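Ticket: Drip zone 2 not reaching the young elms, leaf scorch on the west row
Product: Bravport irrigation controller with Bowen pressure regulator
Opened by: Urmila Dhillon
Assigned to: Santosh Dixit
Status: Resolved
Priority: Normal

Original report (Urmila Dhillon)

We have 14 young elms in two rows on the Vostutari site. Zone 1 waters the east row and zone 2 waters the west row. Both zones are on the same program: start at 5:00 a.m., 50 minutes per run, every other day. The trees went in at the end of March as bare-root stock and all of them leafed out normally.

The east row looks fine. In the west row, the trees at the far end have brown leaf margins and the newest leaves are small. A soil probe goes in easily at the first tree after the valve and stops hard a few inches down at the last one. The controller shows no fault for zone 2. The run log says every cycle completed.

Already tried:
Power cycled the controller.
Deleted the zone 2 program and entered it again.
Ran zone 2 manually and confirmed that the valve opens.
Flushed the line by opening the end cap. Water came out, with some grit in it at first.

None of this changed the soil at the far end. I can stop watering by controller and use a hose for now, but that takes most of a morning.

Reply (Santosh Dixit)

Thanks for the details. A completed run in the log only means the controller energized the valve output for the programmed time. It has no flow meter on this model, so it can't tell whether water reached the emitters.

Please send the following:
1. Static pressure at the zone 2 test port, valve closed.
2. Running pressure at the same port, valve open.
3. Running pressure at the end cap of the west row.
4. The emitter type, and how many are at each tree.
5. The voltage at the zone 2 valve terminals during a manual run.

Keep watering the far trees by hand in the meantime. Put the hose at the edge of the original root spread and let it run slowly. Don't add fertilizer to trees that are showing scorch. 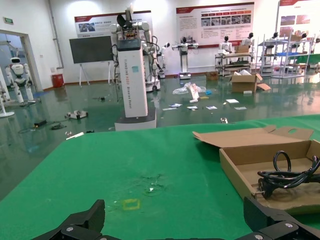 Also check whether the west row has the same filter as the east row. On older installs of this kit the filter was shared, and on newer ones each zone has its own. If there is a separate zone 2 filter, close the manual shutoff, unscrew the cup, and note what is on the screen before you rinse it. Fine sand, algae, and rust each point to a different source.

Update (Urmila Dhillon)

Static pressure at the port is 50 psi. Running pressure at the port is 14 psi. Running pressure at the end cap is 7 psi. There are 2 emitters per tree, pressure-compensating, the ones that came with the kit. I didn't get the voltage because I don't have a meter here. Pallavi Pant has one and will bring it tomorrow.

Zone 2 does have its own filter. The screen had a thin gray film and a few grains of sand. I rinsed it and the running pressure at the port did not move.

Reply (Santosh Dixit)

The drop between static and running is too large for the number of emitters you have. The emitters need at least 10 psi to compensate properly, so the ones at the far end are working below their range. That fits with the first trees getting enough water and the last ones going short.

Three things can cause this on your layout: a valve that is only partly opening, a regulator that is sticking, or a leak between the regulator and the test port. Rinsing the filter made no difference, so I'm leaving the filter out for now.

Please do the checks in this order.

Valve. With the controller off, turn the solenoid a quarter turn by hand to open the valve manually. Read the port pressure. If it rises well above 14 psi, the valve isn't opening fully under electrical control and we need the voltage reading. If it stays the same, go on.

Leak. Close the manual shutoff downstream of the test port and open the valve. If the port pressure climbs to the regulator's set point and holds, the section up to the port is sound. If it doesn't, look for soft ground between the valve box and the port.

Regulator. Swap the zone 1 and zone 2 regulators. They are the same part. Mark them first with tape. Hand tighten only, and use the existing washers if they are flat and not cracked.

Update (Pallavi Pant, for Urmila)

Meter reading at the zone 2 valve terminals was 26 volts AC during a manual run. Same at zone 1.

Manual open with the solenoid: port pressure 14 psi, no change.

Shutoff closed downstream: port pressure went up slowly to 18 psi and stayed there. The label on the regulator says 25. No soft ground anywhere that we could find - I walked the trench line twice.

Swapped the regulators. Zone 2 with the zone 1 regulator now reads 24 psi at the port while running, and 21 psi at the end cap. Zone 1 with the old zone 2 regulator dropped to 14 psi. So the low pressure moved with the part.

We left them swapped over for one cycle because the west row needs the water more.

Reply (Santosh Dixit)

That confirms the regulator. The valve and wiring are good and can be left alone.

I've put in a replacement under warranty. It ships from the Boketti warehouse with new washers. You don't need to return the old one, but please don't keep it as a spare.
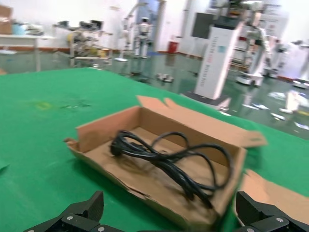
Open carton with coiled black power cable.

While you wait, leave the good regulator on zone 2 and run zone 1 for longer to make up some of the shortfall. Set zone 1 to 80 minutes. The soil on the east row was at a normal moisture level when you opened this ticket, so it has some margin. Check it with the probe after 2 cycles, at the last tree in the row as well as the first.

One more point about the schedule. Every other day is frequent for elms in their first season on clay loam. Once the pressure is right, try a longer run with more days between. Water should get down to the full depth of the root zone and the top inch or two should dry before the next run. Probe before each change and write down the depth.

Question added (Hamidreza Moradi)

I look after the Vostutari site when Urmila is away. Do the scorched leaves need to come off? And should I cut back the tips on the last trees?

Reply (Santosh Dixit)

Leave the leaves on. The green part is still feeding the tree. Don't prune tips for scorch. If a twig is dead, the bark will be brown and dry underneath when you scratch it with a thumbnail, and you can take that twig off during the dormant season. Avoid cutting elms while bark beetles are flying in your area, as fresh cuts attract them.

Watch for a different pattern too. Scorch from dry soil starts at the leaf edges and shows up more or less evenly across the crown. If you see a single branch wilt and turn yellow while the rest stays green, open a new ticket or call your county extension office. That can be a disease problem and extra water won't help it.

Update (Urmila Dhillon)

Replacement regulator received and fitted on zone 1. Readings taken at 5:20 a.m. during the normal program:

Zone 1 port, running: 25 psi
Zone 1 end cap: 22 psi
Zone 2 port, running: 24 psi
Zone 2 end cap: 21 psi

One of the washers in the old fitting was cracked on the inside edge. I used the new ones on both zones. No drips at either joint after a full run.

Zone 1 is back to 50 minutes. The probe now goes in to the same depth at both ends of the west row. The scorched leaves haven't changed, but the last trees have put out new leaves of normal size.

Reply (Santosh Dixit)

Good. Existing scorch won't green up again, so judge by the new growth. I'm setting this to resolved. It stays open for comments until October.

Internal notes (Seema Sisodia)

Root cause: regulator output low, 18 psi static against a rated 25. Probably grit on the seat, not confirmed. The part wasn't opened.
Added the downstream shutoff test to the low-pressure checklist, ahead of the regulator swap.
Knowledge base page for the controller should say that "completed" in the run log refers to valve output time only. Text change requested.
Related tickets: none linked.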